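Josanier Skin Studio, Bromham
Monthly Treatment Room Check, with comments
Month: April
Checked by: Oluwaseun Afolabi
Comments read and answered by: Ramiro Robles

Mark each line OK, FIX or N/A. Write in the comment space even when the line is OK, because the good stuff is worth passing on too!

1. PRODUCT STORAGE

1.1 Creams and serums stored below the temperature printed on the carton: OK
1.2 Vitamin C serums kept in the closed cabinet, away from the window: OK
Comment: Much better than last month. The bottles in the back row have stayed pale and clear, and I love that people are finally shutting the door all the way.
1.3 Open jars marked with the date they were opened: FIX
Comment: 2 jars of the Kassa night cream had no date. I threw both out. It hurts, I know, it's a lovely cream.
1.4 Oldest stock at the front: OK
1.5 Retinol and peel products on the locked shelf: OK
1.6 Testers have pumps or single-use spatulas: OK
Comment: The new spatula cup by the mirror is a great idea. Whoever put it there, thank you! 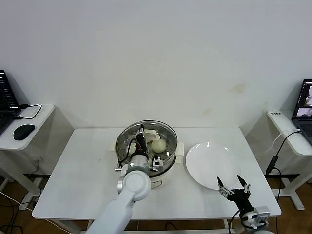

1.7 Recalled or damaged items pulled and bagged: N/A

2. PATCH TESTS AND CLIENT CARDS

2.1 Patch test noted before every first peel or brightening treatment: OK
Comment: I pulled a stack of cards at random and every single one was filled in, with the spot tested and the result the next day. So good to see.
2.2 Allergies written at the top of the card, in red: FIX
Comment: One card had a nut allergy on the back. It needs to be on the front, even if the client tells us every visit. Our body butter has almond oil in it.
2.3 Current medicines asked about and written down: OK
2.4 Sunscreen advice given after any dark spot treatment: OK
Comment: The Drurnness leaflet is working really well — clients are reading it in the waiting area and asking about it before we bring it up. We have 128 left, so no need to reorder yet.
2.5 Pregnancy question asked before retinol is recommended: OK

3. TOOLS AND SURFACES

3.1 Metal extractors cleaned, then sterilized, then pouched: OK
3.2 Brushes washed after each client and dried flat: OK
Comment: A few of the fan brushes are shedding. They still pass, but I'd replace them soon. Loose bristles in a clay mask are no fun to pick off someone's chin.
3.3 Treatment bed wiped down between clients: OK
3.4 Magnifying lamp: arm holds its position, cord not frayed: FIX
Comment: Room B lamp sinks slowly when you let go. Tighten the knuckle or use the spare from Room A until it's done. Please don't prop it up with towels.
3.5 Sharps box less than three-quarters full: OK
3.6 Towels bagged separately from staff laundry: OK 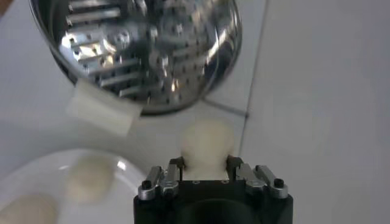 3.7 Disinfectant mixed fresh that morning, with the time written on the bottle: OK
Comment: It said 8:40 in very neat handwriting. Perfect.

4. WORKING SAFELY

4.1 Gloves in all sizes, nitrile only: OK
Comment: One full box of 50 in small, plenty in medium and large.
4.2 Eye wash bottle in date and easy to reach: OK
4.3 Peel timer works and is loud enough to hear over the music: OK
Comment: Very loud. I jumped.
4.4 Safety sheets for every product in the blue binder: FIX
Comment: The sheet for the new Kassa toner is missing. I've asked the supplier to send it, and the toner stays on the shelf until we have it.
4.5 Walkway between the beds and the door clear: OK

FOLLOW-UP

Lamp in Room B: Ramiro, by Friday
Allergy card recopied: done while I was there
Kassa toner sheet: Oluwaseun
Dates on open jars: everyone, every jar, starting now

Ramiro's reply: Really pleased with this one. The patch test cards used to be our weak spot and now they're the best part of the sheet — well done, all of you. I have the right size hex key at home for the lamp and will bring it in. Yes to new fan brushes, and let's try the softer ones this time.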